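Local Politics | Media Watch

Onon Finally Gets Its Town Paper Back, and Residents Are Thrilled

18 Apr 2018

What a night for anyone in Onon who cares about local politics! The town council voted Tuesday-style late, well past supper, to open its budget hearings to live coverage by the Onon Leclerc, the little weekly that came back to life this spring under editor Odette Tessier.
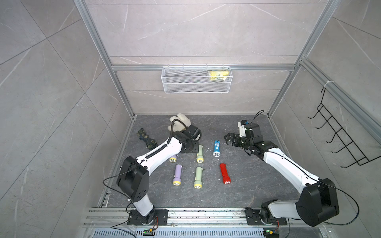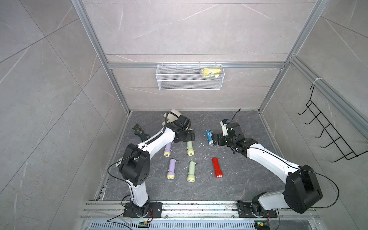

Two robot arms in a marble-patterned enclosure, seen in both pictures.

The Leclerc went quiet 4 years ago, and Onon has gone without a regular opinion page ever since. Readers who wanted to argue about the school levy or the Disier Road bridge had to do it at the diner, or wait for a paragraph in the county daily. Now they have a full letters page, an editorial every week and a reporter in the front row at council meetings.

Tessier has promised to print letters from every side, including the ones that go after her own editorials. She has kept her word so far. The first issue carried 21 letters, and a good many of them were furious about her stand on the parking plan. She ran them all, uncut, across a double page – and what a lively read it was!

"I'd much sooner be yelled at than ignored," Tessier told the council. "If you think I'm wrong about the bridge, write in and I'll print it."

Councilman Nipon Mahawong, who pushed for the coverage, has been on the sharp end of the paper already. Its second editorial called his road budget "a wish list with a stapler through it." He voted to let the cameras in anyway, and drew a big round of applause from the public seats when he did.

"They were rough on me, and I answered them in print the next week," Mahawong said. "I thought my answer was pretty good, too."

The paper is printing around 4,000 copies an issue, paid for by subscriptions and by ads from shops along Tokireck Street. Single copies cost 50 cents at the library, the post office and both gas stations. Letters can be dropped off at the Leclerc office during business hours, and must be signed.

Budget hearings run through August, with the road fund up first and the parks after that. Public comment opens each session, and speakers can sign up at the door.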